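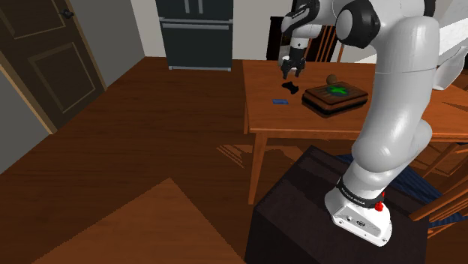 Station view, dining area: arm on pedestal, table with four items set out.

Household Task Readiness Checklist
Simulated Workcell, Table Clearing
Site: Rirnen test environment
Prepared for: Plattner Domestic Automation Programme
Date of inspection: Monday, May 30, 2022
Checklist revision: 8

Purpose

This checklist records whether the simulated workcell is fit for assessing table clearing, and whether the task as set gives a fair account of what a machine may be asked to do in a home. It does not replace the risk assessment required before any trial with a physical arm. Entries are marked Satisfactory, Action Required or Not Assessed.

Section A. Workcell and surroundings

A1. Arm mounted upright on its pedestal, base clear of the table. Satisfactory.

A2. Stop control agreed and recorded. Action Required.
Comment: A red button is shown on the front face of the base. The checklist must state whether the model treats it as a working control or as decoration. Assessors should not assume the former.

A3. Chairs placed as they would be in an occupied room. Satisfactory.
Comment: One chair is behind the table and a second stands beyond the pedestal. The Brandel layout used previously had no chairs and flattered the results. They are to stay.

A4. Floor clear for a person walking past the pedestal. Not Assessed.
Comment: No walking figure is included in this release. The item is carried forward to July.

A5. Lighting comparable to a domestic room. Satisfactory.
Comment: Streaks of light fall on the floor near the front table leg. Uneven light should be kept in all versions of the room.

Section B. Items to be handled

B1. Items differ in shape and size. Satisfactory.
Comment: The set includes a small black object with rounded lobes, a thin blue rectangular piece, a wooden box with a green cross on the lid, and a small round brown item placed on the box.

B2. At least one item is difficult to pick up from a flat surface. Satisfactory.
Comment: The blue piece meets this requirement. Thin items lying flat remain a common cause of failed attempts and should be scored separately.

B3. Stacked items identified before the trial. Action Required.
Comment: The instruction sheet says only "clear the table". A person would take the round item off before moving the box. The sheet must say whether moving both together counts as a pass.

B4. Weights entered for all items. Action Required.
Comment: Two weights are missing from the Ponov item register.

Section C. Grasp and lift

C1. Fingers close on the body of the item and do not press it into the table. Satisfactory.

C2. Item held clear of the surface before any sideways movement. Satisfactory.

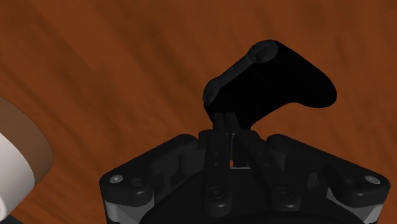 C3. Grip suited to an item of uneven shape. Satisfactory, with comment.
Comment: A game controller held near its centre may still sit at a tilt. This is acceptable for a lift. It is not acceptable for placing the item on a narrow shelf, and a separate limit on tilt should be set for that task.

C4. Neighbouring items left undisturbed. Not Assessed.
Comment: Still views cannot settle this point. The full motion record is to be reviewed.

C5. Item set down gently and released. Not Assessed.

Section D. Readiness for household use

D1. Sufficient trials completed. Action Required.
Comment: The programme calls for 2,000 simulated trials. At the date of inspection, 57 had been reviewed by an assessor. No success rate should be quoted until the remainder are complete.

D2. Results described in terms an ordinary householder would understand. Action Required.
Comment: The draft summary states that the arm "can tidy a dining table". The evidence supports a narrower statement, namely that the simulated arm can lift a known item from a known table. Wiping the surface, dealing with spills and deciding where things belong are outside the present task.

D3. Human supervision stated as a condition of use. Satisfactory.

Overall finding

The workcell is suitable for continued simulated assessment. It is not accepted as evidence of readiness for unsupervised chores in the home. Items A2, B3, B4, D1 and D2 are to be closed before the next inspection.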